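The Orchard at Misemgate

Notice to Visitors, Season Opening

The Stistham Growers' Society welcomes visitors to the pear orchard at Misemgate from the first morning of June. Gates open at eight. Visitors are asked to keep to the mown paths and to leave the ladders where they stand.

The orchard contains 1,665 trees. Each has a number on a zinc tag, and each number has a page in the Society's register. Visitors who wish to consult the register may do so at the gatehouse, where a clerk will turn the pages on their behalf.

Fruit may be picked from the lower rows only. A basket holds up to 20 pears and must be shown at the gate on leaving. Pears eaten among the trees are not charged for, but the cores should be handed in, as the Society keeps the seed.
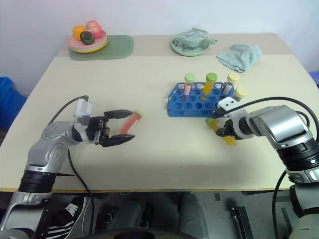
Concerning the Upper Rows

The upper rows were planted by the Juntunen family before the Society was formed, and they remain under the terms of the original lease. These terms require that the trees be greeted by number each evening, in order, and that the person greeting them wait for a reply.

For many years the Society treated the second part of this clause as a formality. The clerk walked the rows, read out the numbers and went home to supper. The crop in those years was fair - the register gives it as 3,000 pears from the upper rows alone - and the lease was renewed without discussion.

Last autumn a new clerk, lately arrived from Tukholm and not yet used to our ways, read the clause and waited. She did not return to the gatehouse until morning. Her entry for that night fills eleven pages, in a small and careful hand, and the Society has resolved that it should not be copied.

Visitors may walk in the upper rows until six o'clock. After that hour they are asked to come down quietly, and to give no answer if a number is called behind them.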